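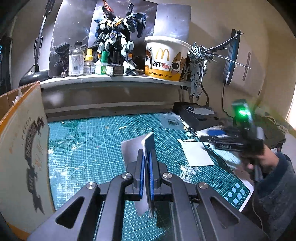

Prendlow has opened its order book for the updated Jarkmont estate car. Prices start at £27,600 and the first customer cars will reach dealers in December. Details follow in this thread. (May 2025)

The Jarkmont keeps its petrol engine, which now produces 154bhp. A six-speed manual gearbox is fitted as standard. An automatic is offered on the upper two trim levels.

Changes to the outside are limited to a new grille, slimmer tail lamps and a revised rear bumper with a lower loading lip. Roof rails are now standard across the range.

Inside, the heating controls return to physical dials. Felicidad Navarro, head of interior design: "Owners told us they wanted to change the temperature without looking away from the road. We have acted on that."
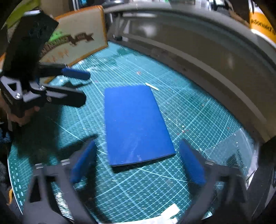
The rear seats fold from levers in the boot, and a full-size spare wheel may be ordered at extra cost. The maximum braked towing weight is unchanged.

Servicing intervals have been extended to 2 years. Customers with an existing Prendlow service plan may transfer it to the new car through their dealer.

Owners of the current Jarkmont are not affected by these changes. Parts and warranty cover continue as before.

Test drives may be booked at all Prendlow dealers from next month. Fleet enquiries should be sent to Cameron Faulkner at the Prarkedell office. The full price list and brochure are available on our website.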